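Do Kitchen Energy Labels Change What Students Do?
Project report, Consumer Studies, second year

Background

The housing office at Cluvthorpe put energy stickers on the shared kitchens in August. Every hob, kettle and oven got one, with a color band and a line telling you how much power you could save. The claim in the launch email was that labels like these "build lasting habits." We did not find any source for that claim, and the office did not send one when we asked. So our group decided to check it with the time and money we had, meaning one term and no money.

What we did

We used two residence blocks, Otix and Rangel. Otix had the stickers. Rangel was due to get them later and served as our comparison. We handed out 120 short surveys and read the kitchen meters every evening at 6. Students were also asked to keep a cooking diary for 40 days. Most gave up well before the end, and we should have expected that.

The diaries gave us 573 usable entries. An entry was usable if it said what was cooked and whether a lid was used. We threw out the ones that only said "pasta."

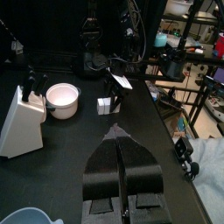
Lids turned out to be the one thing we could ask about clearly. The Otix sticker says to always cover the pot, and the survey answers from that block were full of people saying they did. The diaries told a different story, with lids mentioned no more often than in Rangel. Part of the trouble may be that the advice assumes a fully stocked kitchen. A lot of students own a knife block, a bowl or two and one pot like the white one in the photo, open at the top, and the sticker has nothing to say to someone whose lid went missing two moves ago. Our survey never asked if people owned a lid, and it should have.

Meter readings

The meters showed no clear gap between the blocks. Otix used a little less power in the first week and a little more after that. I would not read anything into either result. One of the Rangel meters also stopped updating for several days, and we only noticed when the numbers kept repeating.

The housing office points to the Surnow guide, which says labels work best "when noticed." That is hard to argue with and also hard to test. Several people in Otix told us they had never seen the stickers, including one who was standing next to the kettle at the time.

Problems with our own work

The blocks are not a fair match. Otix has newer hobs and more first-year students, who seem to cook less. Diary keepers chose themselves, so they were probably the ones who cared already. If even they did not change much, that counts a bit against the labels, but I would not push it further than that.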